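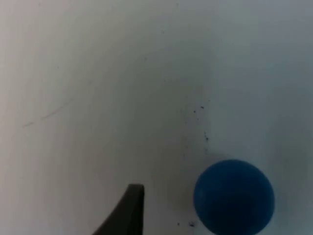 One reader wrote in to say that flustby is only marbles for people with bad eyesight, and that it hardly deserves a page of its own. I've heard that before, and I still disagree!

Flustby is a tabletop ball game for two players or two pairs, played indoors on any flat surface with a bit of room on it. The name comes from the village of Flustby, where my side of the family learned it, though people in Kirarow will tell you it was theirs first (they call it "the roll" and get quite cross if you don't). I've never found anything in writing that settles it either way, so I list both.

Rules of play

Each side gets 3 balls and takes turns rolling them from one end of the table toward a chalk line near the other. You want to stop as close to the line as you can without crossing it. Knocking the other side's ball over the line is allowed, and in my house it's encouraged. A ball that goes off the table is dead until the next round. The first side to reach 41 points wins, which sounds like a strange place to stop, and every explanation I've been given for it is different from the last one.

Scoring goes like this: the nearest ball earns 6 points, the second nearest earns two, and everything else earns nothing. A ball sitting right on the line is "wet" and has to be rolled again. If both nearest balls are the same distance off, the round is thrown out and you chalk nothing at all.

Equipment

Rubber, wood, foam, old croquet balls, I've played with all of them. Rubber is livelier and makes for a lot of crawling under chairs. Wood runs straighter but it's loud, so if you have downstairs neighbors please be kind. Between games most families keep the whole lot in a basket by the door or on top of the fridge, chalk included, and the chalk gets all over everything.
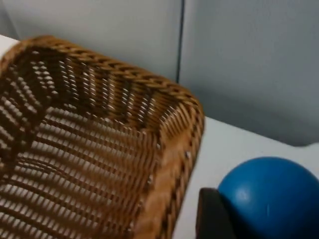 Serious players fuss over the chalk, too. The soft kind gives you a fat line and a lot of arguments, and the hard kind squeaks. Some clubs have switched to a strip of tape, but then the balls hop a little when they reach it, and you're arguing again.

Variants

The Prota game is the one you're most likely to run into outside the region. It uses two lines instead of one, and a ball resting between them scores double. It's quicker, and I'd start children on it. The Montoya game is the slow one: blocking is forbidden, a full match goes to 20 rounds whatever the score, and you're expected to keep quiet while the other side rolls (I can't do it).

There's also a floor version for rainy days, played down a hallway with the doors shut. The rules are the same except that baseboards count as part of the table, so you can bank your shots off them.

See also: bowls, marbles, shuffleboard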